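Kolstead Handling Notes: Soft Packs and Cloth Bags

How to write a gripping rule people will follow

Most cells have a rule sheet. Ours at Istberg ran to 43 lines, and the operators had read 2 of them. These are the ones worth keeping for soft household goods – pads, tissues, anything that dents when you look at it sternly.

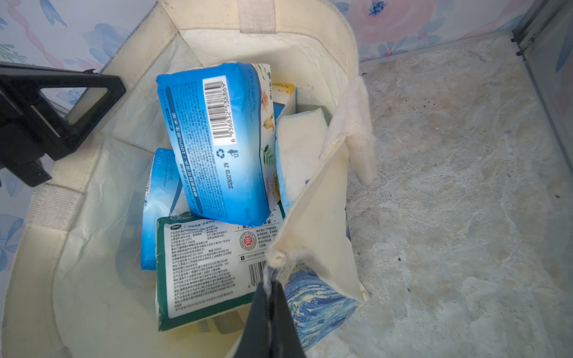
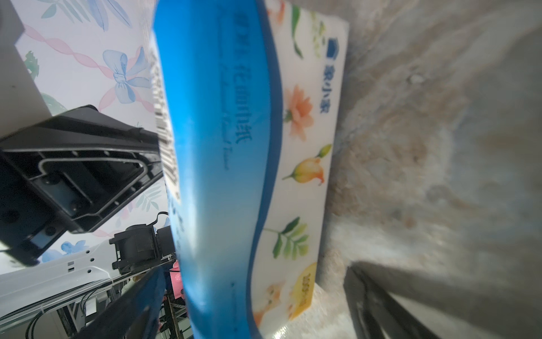
Wrist views: tote bag with pads and other packs (first), soft-pack tissues (second).

1. Set the force limit before you load the job. Start at setting 3 and go up one step at a time. Write down where you stopped.

2. Hold a bag by its cloth. Whatever is packed inside isn't a handle, however much it sticks up.

3. Take a tissue pack across its width, clear of the opening. A squashed pack still counts as damage, even if it springs back by lunch.

4. Keep fingers off the barcode where you can. The Sjöberg scanner has no imagination.

5. Stop the arm before you reach in. Yes, even for one pack.

6. Run 9 clean cycles before you raise the speed. If cycle 8 goes wrong, the count goes back to zero. Arguing with the log does not help.

Print the sheet at a size you can read standing up, and tape it next to the stop button.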